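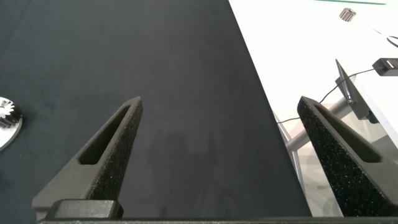
Mantel oscuro de textura mate sobre una mesa blanca.

El mantel es la pieza de tela con la que se cubre una mesa, ya sea para protegerla, para vestirla o, como ocurre en casi todas las casas, para las dos cosas a la vez. La palabra procede del latín mantele, que designaba más bien una toalla o paño para las manos, y conserva todavía algo de ese parentesco en la expresión «mantelería», que reúne el mantel y sus servilletas.

Durante siglos el mantel blanco de lino fue el preferido en las mesas europeas de cierta posición, y su blancura hablaba del trabajo (nada pequeño, por cierto) de quienes lo lavaban y planchaban. Los manteles de color convivieron con él, sobre todo en las comidas de diario, y los tonos oscuros gozan hoy de mucho aprecio porque disimulan bien las manchas de vino - aunque delatan sin piedad las migas y la pelusa.

En cuanto a las medidas, lo habitual es dejar una caída de 30 centímetros por cada lado. Así, para una mesa de 140 centímetros de largo se busca un mantel de 200. En comidas formales la caída puede ser mayor, y bajo la tela se coloca a menudo un muletón, que amortigua el ruido de los platos y protege la madera.

El lino y el algodón se planchan mejor cuando están todavía un poco húmedos, y conviene guardarlos enrollados para evitar las marcas del doblez.

Véase también: Servilleta, Camino de mesa, Damasco (tejido).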